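Bondov Trail 40: Frequently Asked Questions

When does the race start?
The 40 km starts at 7 a.m. from the school parking lot. The short course starts at 9 a.m. from the same place.

Can I pick up my bib for a friend?
Yes. Bring a photo of their ID on your phone and their entry number.

Is there a drop bag service?
Only for the 40 km. Bags go to the Mazza aid station and come back to the finish by 3 p.m. Write your bib number on the bag itself.

What is at the aid stations?
Water, sports drink, bananas, pretzels and salted potatoes. There are no cups on the course, so carry your own bottle or soft flask.
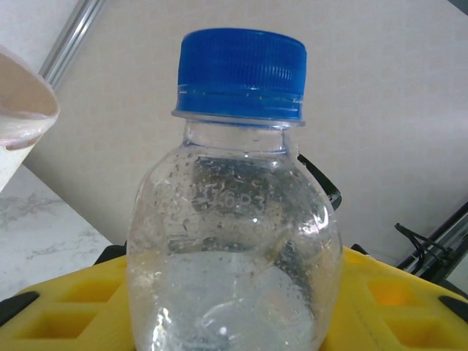 Mazza is the only station with hot food, and it closes at noon.

Are poles allowed?
Yes, except on the first 2 km, where the path is narrow.

Can I change distance after I enter?
You can move down to the short course until the end of January. Moving up depends on whether there is space. Write to Elisa Messina at the entries desk.

Do you give refunds?
We refund the entry fee minus $3 until the end of January. After that you can transfer your place to another runner.

Are dogs allowed?
Not on the 40 km. On the short course they must be on a leash.

Who do I contact about results?
Morena Galli handles timing. Please include your bib number.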